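Frequently asked questions

Halliday Alterations and Mending

Last updated: February 4, 2021

Do I need to make an appointment?
For trousers, skirts and curtains, no. You can come at any time we are open. For wedding dresses and suits please write to us first, so that Kátia Andrade can keep one hour free for you.

How long does a hem take?
Normally five working days. In December it is longer, and we stop taking new party dresses when the rail is full.

Must I wash the clothes before I bring them?
Yes, please. We cannot sew on unwashed clothes — the iron makes old stains permanent, and then nothing can be done. Coats can come as they are if they are only dusty.

Should I bring shoes to the fitting?
Yes, the same shoes you will wear with the garment. Two centimetres of heel change the length of trousers very much.

Can you match the colour of my thread?
Nearly always. We have 408 colours in the drawers. For very bright neon colours we sometimes have to order, and this takes one more week.

Do you repair knitted jumpers?
Small holes, yes. Wilma Van Leeuwen does this work by hand. If you still have the spare yarn that came with the jumper, put it in the pocket or in a small bag.

Do you change zips in leather jackets?
We do, if the leather is not dry or cracked. We look at it with you before we give a price.

What does it cost?
A plain trouser hem is $23. Lined trousers cost more. Every other job gets a written price, and we do not begin until you have said yes to it.

I lost my ticket. What now?
Tell us your family name and what you brought. Please have something with your name on it.

How long do you keep finished clothes?
Three months. After this we try to telephone you two times — so please give us a number that works.
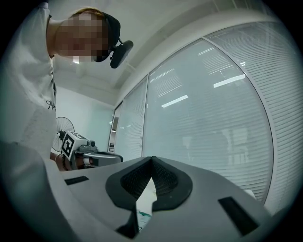
Leaning in for a closer look.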